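Plumbridge extends produce storage trial to second market hall

The market authority in Plumbridge has extended its trial of unchilled fruit storage to a second hall, following a review of the first season's records. The extension takes effect in February and applies to stalls selling stone fruit, tomatoes and other produce normally kept out of refrigeration until sale.

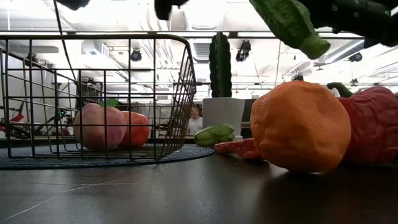
Page last changed: February 21, 2025

Under the trial rules, fruit must be held in open-sided containers with air movement on all sides. Solid crates remain permitted for root vegetables. Stacking is limited to two layers for soft fruit, and peaches and tomatoes may share a container only if both are to be sold on the same day.

The rule on mixed containers was the most disputed part of the original draft. Ripening tomatoes and peaches both give off ethylene, which speeds ripening in nearby fruit. Nassoro Mushi, who drafted the technical annex, said the one-day limit was chosen because it could be checked at closing time without instruments.

Stallholders in the first hall recorded air temperature and discarded weight at opening and closing. Of the stalls enrolled, 78 percent returned complete records. The remainder were left out of the analysis. Discarded weight of soft fruit fell by 8 percent compared with the previous season. No change was recorded for citrus.

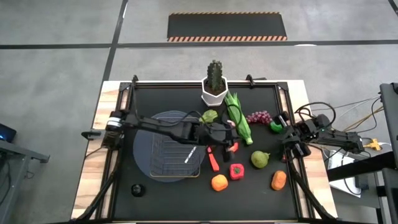
Round plate and worktable, with a small red-orange object near the center.

Florencio Barroso, who represents traders in the second hall, asked for a later start on the grounds that the building's roof vents are still being replaced. The authority declined but agreed that readings taken before the work is finished will be reported separately. The vent contract is held by Clarnance.

Containers that meet the rules can be bought from any supplier. Traders who already own suitable baskets do not need to replace them, provided the openings are unobstructed and the base can be washed.

Record sheets are available at the market office on Ondieki Street. Completed sheets should be returned there at the end of each trading week.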